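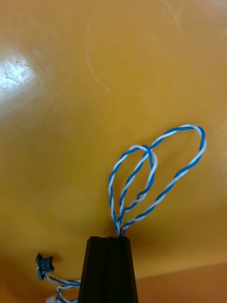 Twisted blue and white pairs over the orange surface, Hurkstead cell.

2018-02-22

Wire pick on the Musau sorting job faulted again. 16 stops in 40 tries, all logged as "object lost", code 446. Xu support blames the lighting. I don't buy it. The same code came up in January with the blinds down.

My guess is the fingers close on a loop, the loop gives, and the width check reads that as a miss. Would like to see the raw widths before anyone touches the exposure. 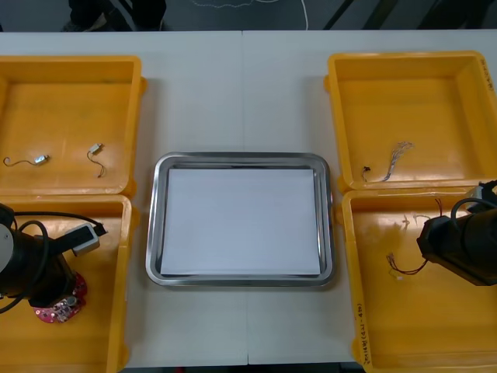 Both arms stay at half speed until the Trulach stop relay is swapped. It dropped out late on 2 of the stops – the log says otherwise, but I was holding the button. Hands out of the bins while power is on. Relay ordered, no ship date.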